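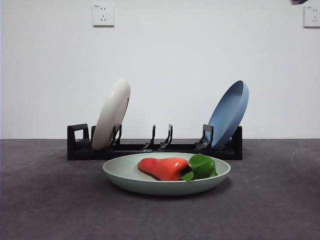

*Fig. 1. Fixed camera, task family "rack-and-contents": two plates racked, a green plate on the table holding a pepper and leaves.*

# Drelero: pausing before the obvious

Search datasets, models, authors... Go

Drelero is a set of 204 tabletop episodes plus the evaluation scripts for a method we call deferred grasping. The method is simple enough to embarrass its authors. Before the policy commits to a grasp, it has to name what will move along with the object it is about to grab. If the answer includes something the instruction didn't mention, it picks again.

The motivating case is the one in Fig. 1. The instruction is "put the green plate in the rack." Our baseline policy, Wolde, is very good at putting plates in racks and takes no view whatsoever on vegetables. It goes straight for the rim. Deferred grasping is meant to notice the pepper.

## What's in the box

- `episodes/` holds all 204 episodes, teleoperated, one folder each
- `splits/` has train, val and a held-out set of 13 layouts
- `eval/` contains the scoring scripts, rewritten by Olga Riquelme after the first ones gave full marks to an arm that was switched off
- `labels/` lists the objects expected to move, by hand

Each episode has one fixed camera stream, joint states and a plain-text instruction. The camera stays where it is between episodes. The centre of the rack is not always the centre of the image, so please don't crop as though it were.

## Results, such as they are

On the held-out layouts, Wolde alone finished 4 of 13 without spilling the contents. With deferral it finished 11. We would like to claim the remaining two were hard. One was a plate with nothing on it, which the policy studied until the time limit.

Deferral adds around 700 milliseconds per grasp on our bench machine. If you're in a hurry, you may prefer the spills.

## Known problems

Leaves. The labellers disagreed about whether leaves touching a pepper count as one object or two. Babatunde Dauda said one, Ayodele Etim said two, and `labels/` currently says two, Ayodele having had the last commit. Merging them changes the score on a single layout.

Colour words are taken literally. "Grey-green" and "sage" both fail the parser. "Green" works. So does "gren", for reasons we haven't got to the bottom of.

The table surface is dark and so is the rack. Depth estimates around the prongs are poor, and the slot detector misses the occasional prong. Osaze Ekpo has a patch planned for May. He also had one planned for last May.

## Running it

Install from the repo root, then:

 python eval/run.py --policy wolde --defer on --split heldout

Turn `--defer` off to reproduce the baseline. Dredmont arms need `--slow`. Astia arms ignore the flag and carry on as they please.

## Changes

30/04/2024: fixed the val split, which had been sharing a layout with train. Thanks to Eliseo Pacheco for the politely worded bug report.

Questions about the labels go to Ayodele; complaints about them go to Babatunde.

11 comments · 13 shares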